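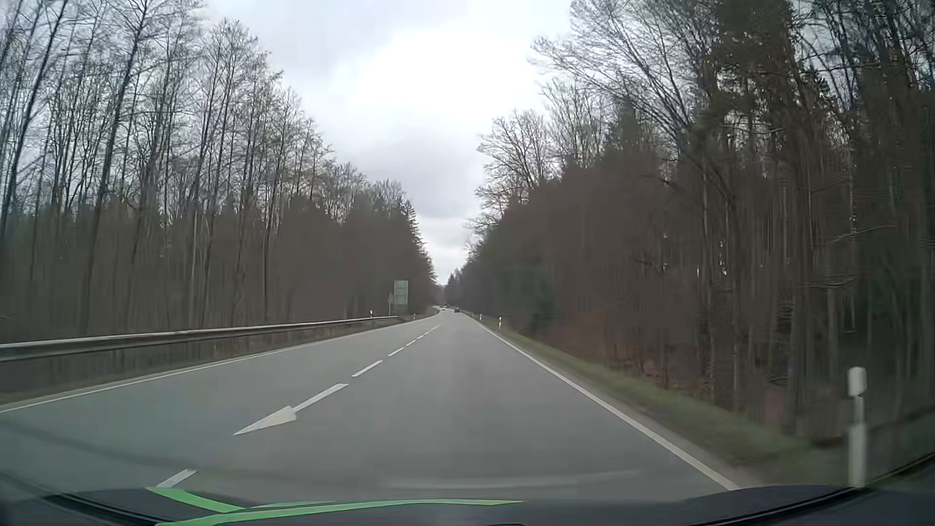
Woodland on both sides of a two-lane road, with the lane clear in the foreground.

The beetroot cure for restless legs, and the people missing from it

The leaflet has been on the counter of the pharmacy in Prurkerden since the winter. It shows a glass of something dark red and promises "calmer legs, deeper nights". Underneath, in type you need good light for, it says the drink has been clinically studied.

The drink is called Duvorance. It is beetroot powder with a little magnesium and some flavouring, sold in sachets, one to be stirred into water each evening. It is made by Werkovier, a firm that until recently was best known for protein bars, and it is aimed at people with restless legs syndrome, the maddening urge to move that comes on when you sit or lie down and goes off again when you get up and walk about.

I have a soft spot for anyone who buys it. Restless legs sounds like a joke until you have had it, or slept next to it. People pace the landing in the dark. They dread the cinema and long coach trips. Some are low in iron and do well once that is put right, some are helped by prescription drugs, and a fair number are told to cut down on coffee and sent home. It is easy to see who might reach for a sachet.

So what does "clinically studied" mean? In this case, one trial, paid for by Werkovier and run at the Kleinschmidt clinic. The write-up is short and can be read for nothing, which is to the clinic's credit. I read it twice, and then I sent it to Hanna Shevchuk, a statistician who spends much of her working life on other people's sleep studies.

The firm's website says that people taking Duvorance "reported a marked easing of symptoms in just six weeks". That is true as far as it goes. The trial lasted six weeks, and those who took the drink to the end gave their legs a better score at the finish than they had at the start. So did those who took the dummy drink. The gap between the two groups was small, and the authors themselves call it "suggestive", a word that did not make it on to the leaflet.

Shevchuk was less bothered by the small gap than by the numbers above it. The clinic's advert drew 328 replies. Of those, 90 people were taken on, and 70 finished.

"You always lose people at the first stage," she told me. "They're on the wrong medicine, or they turn out to have something else. I don't mind that. What I want to know is what happened to the twenty who started and stopped."

The paper does not say much. It records that they "withdrew for personal reasons" and leaves them out of the sums. It doesn't say how many were on the real drink, or whether any of them gave up after deciding it was doing nothing. If those who felt no better were the ones who left, the ones who stayed would look rather good. There are well-known ways of dealing with this, starting with counting everyone in the group they were first put in. None was used.

Then there is the dummy drink. Real beetroot tastes of beetroot, and it has a habit of turning up again later, in the lavatory, in pink. The dummy was blackcurrant. Anyone who has eaten a beetroot salad could have made a decent guess at which sachet they had been given, and when the result rests on how you say your legs feel, a decent guess matters a good deal. The authors did not ask people which drink they thought they were on.
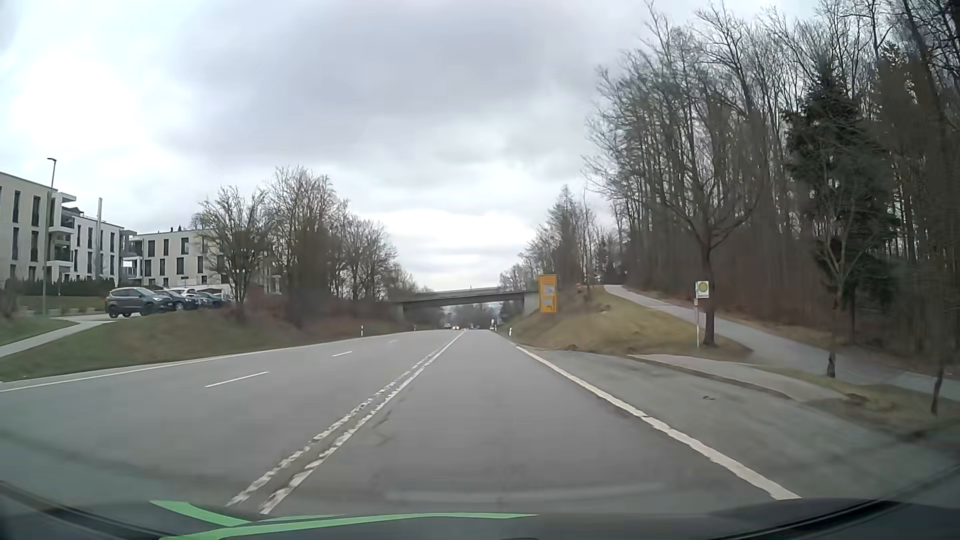

Heavy cloud above a straight stretch of road.

Is the idea itself daft? Not entirely. Beetroot is rich in nitrate, which the body can turn into a substance that widens blood vessels, and there is decent research on what that does to blood pressure and to exercise. From there the paper moves to blood flow in the legs, and from blood flow to restless legs, at a pace I found hard to follow. Most research on the condition looks at iron and at how the brain handles dopamine. It may be that circulation plays some part as well. A trial that never measured circulation can't tell us.

Nor did it measure iron at the end, only at the start. And the magnesium is a puzzle. If the drink works, which half of it is working? Magnesium has been sold for twitchy legs for years on rather thin evidence, and putting it in the same sachet as the thing you are testing means you learn little about either.

I put all this to Werkovier. A spokesman replied that the firm was "proud of the science behind Duvorance" and that a larger study was being planned. I asked when it would start, whether everyone who began would be counted, and whether the dummy would taste of beetroot. The reply thanked me for my interest.

Annunziata Fabbri has had restless legs since her second pregnancy and has been drinking the stuff every night since it reached the shops. She is not a fool and did not care to be treated as one. "I know it might be in my head," she said. "My legs are in my head as well, from what the doctor tells me. I'm sleeping." She had also, when I asked, stopped drinking tea after supper and begun taking iron tablets after a blood test. She started those in the same month as the sachets. She thinks it is probably all of it together, and she does not plan to stop any of it to find out.

I can't blame her. Restless legs comes and goes by itself, people tend to sign up for trials and buy new drinks when they are at their worst, and a good spell afterwards gets credited to whatever is in the glass. From inside one person's bedroom there is no telling the difference. A careful trial is meant to do that job for her.

Her doctor has no objection, though people with kidney trouble or a history of kidney stones would do well to ask theirs first, and so would anyone on tablets for blood pressure. The leaflet mentions neither. It does have a voucher on the back, valid until the end of May.

Related articles
Do blue-light glasses help you nod off?
Iron tablets: why your doctor wants a blood test first
The trouble with "clinically studied"
Night cramps and the tonic water myth
Letters: your replies on collagen powders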